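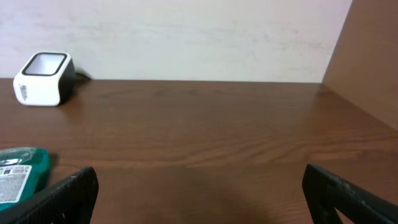

Clearing and Cleaning a Wooden Worktable

Last updated 2022-09-21

A table pushed against a wall collects bottles, snack packages, chargers and baskets. Clear it completely before wiping. Cleaning between objects leaves rings and a line of crumbs at the wall joint.

Order of work

Remove food first. Open wrappers shed crumbs and grease, and both spread under a cloth. Pick up wrappers by one edge, lift straight up, and do not slide them. Check under each one for a second item. Long bars in particular end up beneath larger packages and get thrown out with the trash.

Sort the packages as they come off the table. Sealed items go back to the pantry. Opened items go into a lidded container or the trash. Empty wrappers are flattened before disposal.

Bottles come next. Any bottle lying on its side should be stood up and its cap checked before it is moved across the table. If the label carries care or dosage instructions, keep it facing out on the shelf. Wipe the base before putting it away.

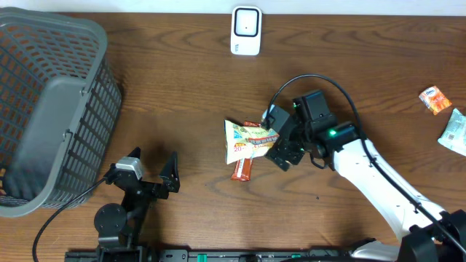

Baskets go last because they are useful during the job. A plastic basket with a grid of openings will hold bottles and boxed goods but passes crumbs, so line it with a dish towel if food is going in. Do not drag it. A rolled rim is smooth, but grit caught underneath it will mark the finish along the grain. Set the basket on the floor once it is full.

Small devices with a cable

Unplug at the outlet, then lift the device and wipe beneath it with a dry cloth. Lay the cable along the joint between table and wall when replacing it. A cable that crosses the work area gets pulled by the next basket. Use a clip every foot or so if it will not lie flat.

Wiping

1. Brush loose crumbs toward the front edge with a dry cloth.
2. Dampen a second cloth with warm water and one drop of dish soap. Wring it out fully.
3. Wipe with the grain, overlapping each pass.
4. Dry at once with a clean cloth.
5. Leave the surface bare for 5 minutes before putting anything back.

For sticky spots, hold the damp cloth in place for 90 seconds and wipe again. Do not scrape. We tested Cultell paste on an oiled top in May and it left a haze that took two rinses to clear. Abreu soap flakes left none at the same dilution.

Wall behind the table

Gray smudges on off-white paint usually respond to a barely damp sponge. Work from the bottom up to avoid streaks. Flat paint burnishes if rubbed hard, so stop after two passes and touch up with leftover paint if the mark remains.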